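Is the Drirar open day worth it with a bored teenager?

Merkness_mum
Drirar have an open day on Monday and my son (bored by everything, including things he asked for) wants to see the hand-held grippers. The leaflet says "try it yourself in a domestic setting" and nothing else. Has anyone been? Is it hands-on, or do you stand behind a rope while a man talks? And is there parking?

Stellan Wikström
Went in April with my nephew. It is hands-on, once you have sat through the talk, which was billed as 19 minutes and ran to 41. The domestic setting is a bedroom. You take a gripper in each hand and work the fingers yourself, and the arms at Viklund are meant to learn from that sort of thing later. I was told I had a heavy touch.
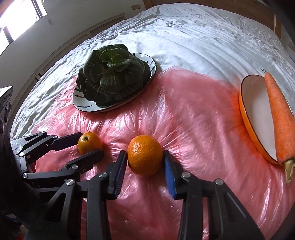
Lining up on the mandarin, with bok choy and a carrot still to come.

The padded fingers are kinder to fruit than I expected. Go for the mandarin first, as everybody fancies the carrot and it is a long awkward thing. Wear sleeves you can push up. My nephew had two turns and spoke in full sentences on the way home, so make of that what you will.

Parking is on the Plistus side - six spaces, and staff get there early.

gorsebank
never been but my brother in law says the coffee is bad

tillerman
Ask for the afternoon slot. Mornings are mostly school parties and you get one go each if you're lucky. The talk is the same at both, I'm afraid. No idea about the coffee. There's a bus from Merkness that stops outside the gate, and I'd take that over the parking.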